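4.2 Equipment planning and the cost of small things

Procurement for the sorting station began in March with a spreadsheet of two columns, headed "arm" and "everything else". The first column took the consortium most of a month. The second was filled in over lunch, and went on to consume 30 per cent of the budget.

Three suppliers were approached. Skolton offered the cheapest arm and a mounting kit priced as though it had been carved by hand. Pluvus included the mounting kit but charged for the software licence by the year, a detail found on page 7 of a quotation whose first six pages were chiefly photographs of smiling engineers. Papadakis quoted for arm, mount and 5 years of servicing in one figure, and was chosen for the simple reason that we could add it up.

The work itself asks little of the hardware. Loads are light, reach is modest, and no part is worth more than a cup of tea. Christos Lambrakis, who kept the accounts at the Mamside site, argued from the start that money saved on payload should go to spare fingertips and a second work surface. He was overruled, and the spare fingertips were bought later at full price.

Delivery times deserve a line of their own in any plan of this sort. We allowed 2 weeks for the arm and none for the bolts. The arm was punctual.

Figure 3 shows the task for which the equipment was specified, with the arm at a yellow heart-shaped block and the other coloured blocks grouped on the right of the board.

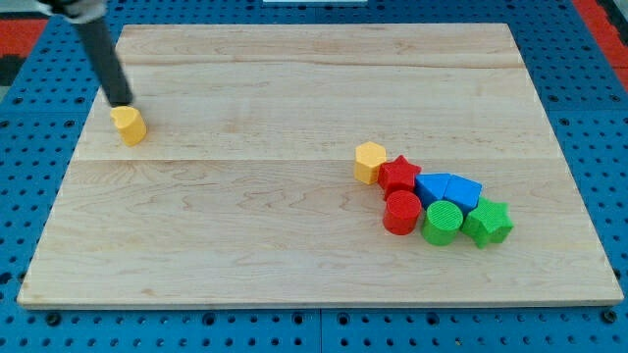

Should a small laboratory lease an arm before buying one?

Leasing makes sense when the task is likely to change within the year, provided that the contract covers servicing and lets the lessee keep any fittings paid for separately. For a settled task, we found purchase cheaper over the life of the servicing agreement, even after the bolts.

Running costs are treated in Section 4.3, where the compressor, which appears in neither column of the original spreadsheet, is given the space it demanded.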